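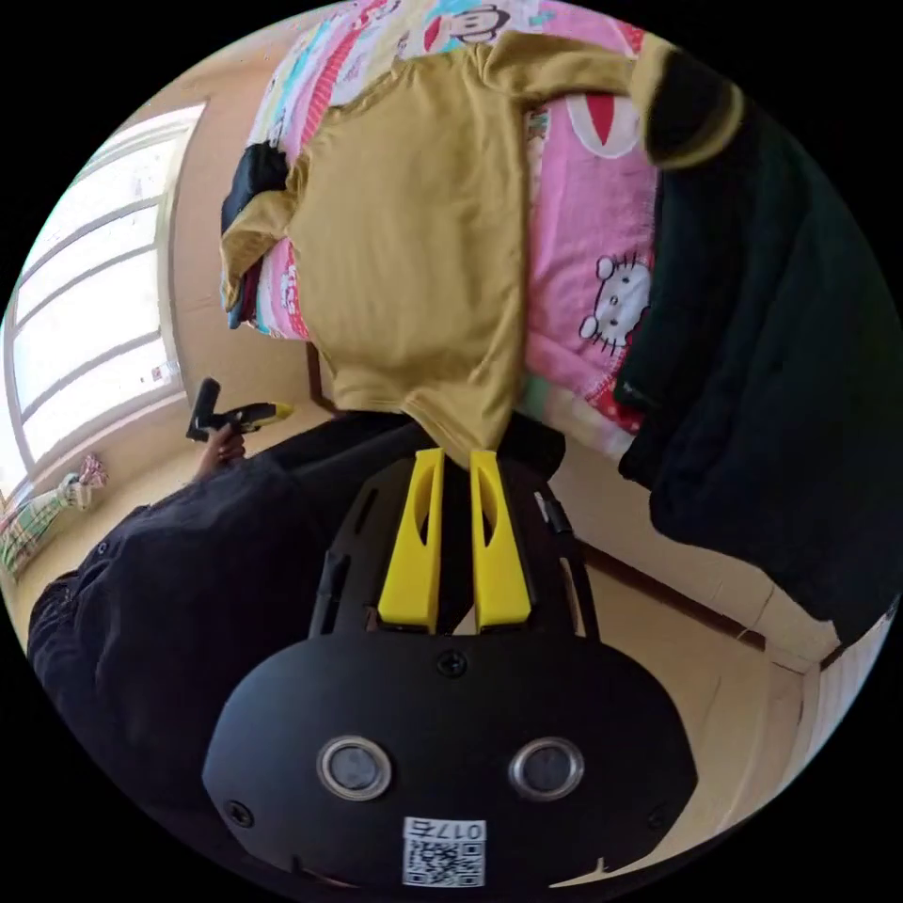 7. Dezember 2023

Vormittags Wäsche, nachmittags gelesen, abends noch einmal Wäsche, weil die zweite Maschine liegen geblieben war. Zwischendurch den langen Artikel über Haushaltsroboter fertig gelesen, den ich mir im August ausgedruckt hatte. 16 Seiten, am Rand voller Bleistiftstriche, von denen ich die Hälfte nicht mehr verstehe.

Die Frage, ob eine Maschine Wäsche zusammenlegen kann, beschäftigt mich, seit ich in Meran im Hotel ausgeholfen habe. Bei Lehner im Keller stand damals eine Mangel, die Bettlaken einzog, glättete und gefaltet wieder ausgab. Das ging tadellos, solange jemand die Ecken richtig anlegte. Kissenbezüge auch noch. Bei allem, was Ärmel hatte, war Schluss, das ging auf den Tisch und wurde von Hand gemacht. Im Artikel steht im Grunde dasselbe, nur mit mehr Fremdwörtern. Ein Laken ist ein Rechteck. Ein Hemd ist jedes Mal etwas anderes, wenn man es hinwirft.

Heute beim Falten darauf geachtet, was ich tue. Zuerst am Saum ziehen, bis der Stoff einigermaßen liegt. Dann einen Ärmel herausholen, der sich untergeschlagen hat. Dann merken, dass darunter noch etwas anderes liegt, das gar nicht dazugehört. Das alles geht, ohne dass ich hinschaue. Die Finger spüren, ob sie eine Lage Stoff haben oder zwei. Mit zwei steifen Fingern ohne Gefühl darin müsste ich bei jedem Griff hinsehen und wäre bis Mitternacht beschäftigt. Ich habe es mit der Grillzange aus der Küche probiert. Den Saum erwischt man gut. Den Kragen gerade zu bekommen habe ich nach dem dritten Versuch aufgegeben.

Mesimby, der kleine Saugroboter, hat derweil den Flur gemacht und ist wieder an der Teppichkante hängen geblieben. Er hat 300 Euro gekostet und ich würde ihn nicht mehr hergeben, aber er kann genau eine Sache, und die nur, wenn ich vorher die Stühle hochstelle und die Socken aufhebe. Die Spülmaschine ist auch so ein Fall. Sie spült besser als ich, einräumen muss ich.

Bei Didov in der Werkstatt ist es nicht anders. Der Arm an der Packstation setzt Kartons auf die Palette, den ganzen Tag, ohne Pause. Die Putzlappen sortiert weiterhin die Frühschicht in die Tonnen. Letzten Monat hieß es, man könne das bald mit umstellen. Dann kam das Angebot, und seitdem ist es still darum. Zum Vorführen hatten sie 26 Lappen hingelegt, alle gleich groß und gleich gefaltet. So kommen sie bei uns nie an.

Meine Einschätzung für heute, damit ich später nachlesen kann, wie falsch ich lag: Staubsaugen und Rasenmähen gehen. Handtücher falten geht wohl langsam, unter Aufsicht. Hemden vom Bett nehmen und ordentlich in den Schrank legen geht in einem normalen Zimmer noch nicht, jedenfalls nicht so, dass ich dafür Geld ausgeben würde. Ich werde nächstes Jahr 65 und hätte gern etwas, das mir das Bettbeziehen abnimmt, bevor der Rücken ganz streikt. Den Spannbezug über die vierte Ecke, das allein würde mir reichen.

Waschmittel ist fast leer. Der graue Pullover muss noch einmal auf den Ständer, die Bündchen sind klamm. Den Artikel habe ich in die Mappe gelegt, zu den anderen.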